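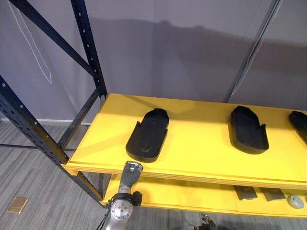 Grirkura is hiring a stockroom and fulfillment associate for our Skorndale location. It's a part-time job, 24 hours a week to start, with more hours available from September when seed garlic and bulb orders go out.

We sell vegetable seed, flower seed, garlic, and a short list of hand tools to home gardeners and small farms. Most of what we ship fits in a padded envelope. The rest goes in boxes, and the bulb boxes get heavy.

## What the work is

Most of your shift is picking and packing. Orders print in the morning, and you pull packets from the drawers, check them against the slip, and pack them. On a normal day in the slow season we send out 195 orders. In late winter it goes over 300, and everyone packs, including the people who usually answer the phone.

The other part of the job is receiving and putting stock away. Growers send us seed in bulk bags. Each bag is weighed, given a lot number, and entered in Kudo, our inventory program. Then it waits for a germination test before anyone can fill packets from it. Keeping tested and untested lots apart is the most important thing in the stockroom. If you aren't sure whether a lot has cleared, it stays where it is until you've asked.

You will also:

- fill and seal seed packets on the bench machine, or by hand for large seed like beans and squash
- print and stick labels
- do cycle counts on one section of drawers each week
- break down cardboard and take it out back
- sort garlic by size in late summer (dusty work - we supply masks)
- help customers who come to the pickup window, usually only a few a day

You won't be asked to make sales calls or write anything for the catalog. Questions about what to plant and when go to the front office.

## Hours and pay

Shifts are 8:30 a.m. to 3 p.m., with a paid half-hour lunch, four days a week. We set the days with you when you start and try not to move them. If you have school pickup or classes to work around, say so in your letter. We can usually start someone earlier and let them go earlier, but we can't do evenings because the building closes.

Pay is $19.50 an hour for the first 3 months and $20.75 after that. You earn paid sick time from the first day. Paid vacation starts after six months, and we ask that you not take it in February or March. Part-time staff get the same discount as everyone else, which covers seed and tools. Garlic is excluded until the customer orders have been filled.

We pay every two weeks by direct deposit or check.

## What we're looking for

You need to be able to read small print on packets and tell similar names apart. We carry 10 varieties of leaf lettuce, and some of the names differ by one word. Careful people do well here. Speed comes with practice, and we don't post anyone's numbers.

You need to be able to stand for most of a shift, lift 45 pounds, and use a step stool. We can talk about changes to the work if one of these is a problem. There is a sit-down packing station, and it doesn't belong to anyone in particular.

Basic computer skills are enough for Kudo. It takes most people a week or so to learn, and it's mainly scanning and typing in weights.

Helpful but not required:

- warehouse, mailroom, grocery, or library experience
- some Spanish
- a driver's license, for the occasional run to the post office with the van
- any interest in gardening

You don't need a high school diploma. You must be 18 or older.

## The building

We're on the ground floor of the old Peduditz building, entrance on the side facing the rail line. The stockroom is kept cool and dry all year for the seed, so bring a sweater even in July. There is free parking in the gravel lot and a bus stop at the end of the street, although the first bus gets in at 8:40. If you take that bus we'll set your start time to match it.

There's a kitchen with a fridge, a microwave, and a real table. Peanuts and tree nuts are fine in the kitchen but not in the stockroom.

The side entrance has a ramp. The restroom is on the same floor and has grab bars.

## How to apply

Send us a short letter and a list of your past jobs. A formal résumé is fine if you have one, but a plain list with dates is enough. In the letter, please tell us:

- which days you can work, and which you can't
- when you could start
- about a job or task you've done where small mistakes mattered, and how you kept track of things

You can bring the letter to the pickup window between 10 a.m. and 2 p.m., or use the jobs form on our website. Please don't call to ask if we received it. Everyone who applies gets an answer, including people we don't interview.

Interviews take half an hour and are held at the building. If it goes well, we'll invite you back for a paid trial shift, three hours at the starting rate - you'll pack real orders with someone next to you, and you can see if you like the work.

We'll read letters as they come in and take the posting down when the job is filled. People who applied last year are welcome to apply again.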